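Automation at the Isamau tableware works

The Isamau works is a small plant which makes and packs cups, bowls and other household tableware. It is best known among people who study working life for the slow way in which robots were brought into its packing hall, and for the agreement between the firm and its staff that came with them. The plant employs 275 people and belongs to the Mäkelä company, which also owns a warehouse in the same valley.

Background

Before the change, all sorting and packing was done by hand. A packer took a cup from the belt, turned it once to look for faults, and set it in a divided box. The work was light but the same movement was repeated through the whole shift, and complaints of pain in the wrist and shoulder were common. The firm had also difficulty in filling the evening shift, which ended at 10 pm, after the last bus.

A first attempt at automation used fixed machines with guides cut for one shape of cup. It was given up because the range of products changed too often, and each change meant that the line stood still for most of a morning.

Introduction of the robots

The present system was supplied by Flokix and works with software named Emance. It was started in November with one robot arm on the cup line, and later extended to 5 arms. On a normal day they handle 3,750 cups between them. Bowls with a handle, and all pieces from the decorated series, are still packed by hand.

Emance is trained and tested in simulation before anything is changed on the floor. The simulated rooms are not copies of the packing hall. They are furnished like homes, with tables, chairs and carpets, and the objects in them are moved between tests. The reason given by the plant is that a system which has met only one background becomes confused by small things, such as a new lamp or a coat left on a rail. Some of the packers regarded this as strange at first, and the test rooms are still called "the flat" in the hall.

Changes in the work

Of the 40 people who packed cups by hand, most stayed in the same hall under a new job title, line keeper. A line keeper watches the arms, clears fallen pieces, and decides what happens to a cup that the system has put aside as doubtful. Others moved to the decorated series, where the pay is a little higher — but the places are few. Nobody was dismissed during the first two years, which was a condition of the agreement.

Four line keepers at a time also work as test reviewers. They look at simulated tests on a screen and mark the moments where, in their opinion, the planned movement would break or scratch a cup. Digby Maihi, a former packer, wrote the first guide for this task. It is short, and deals mainly with rims, because a chip on the rim is the most usual reason for a returned cup.

The effects on health have been mixed. Pain in the wrist is reported less often than before. On the other hand, several line keepers have spoken of tired eyes and of long quiet periods in which it is difficult to stay attentive. Since the second year the tasks are exchanged every two hours, and reviewers may not sit at the screen after the evening meal break.

Learning was also a difficulty. The first course was given in a single day and used many technical words. It was later divided into short lessons, held in working time, and the older packers were asked to teach the part on faults in the glaze.

Test scenes

Two views from the simulated rooms, each with a white cup standing on a table.

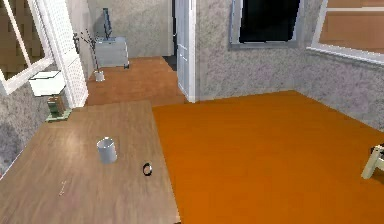
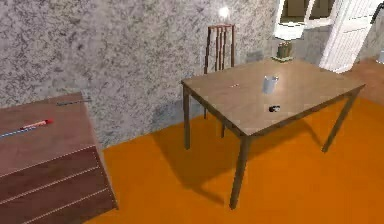

Reception

Leopoldo Maldonado has objected that the agreement protects the present staff but says very little about those who would have been employed later. In his view a plant can keep every worker and still become a smaller workplace, only by not replacing the people who retire, and the new title of line keeper should therefore be open to applicants from outside. He also asked that the time spent on reviewing tests be paid as skilled work — a point on which the firm and the staff have not yet agreed.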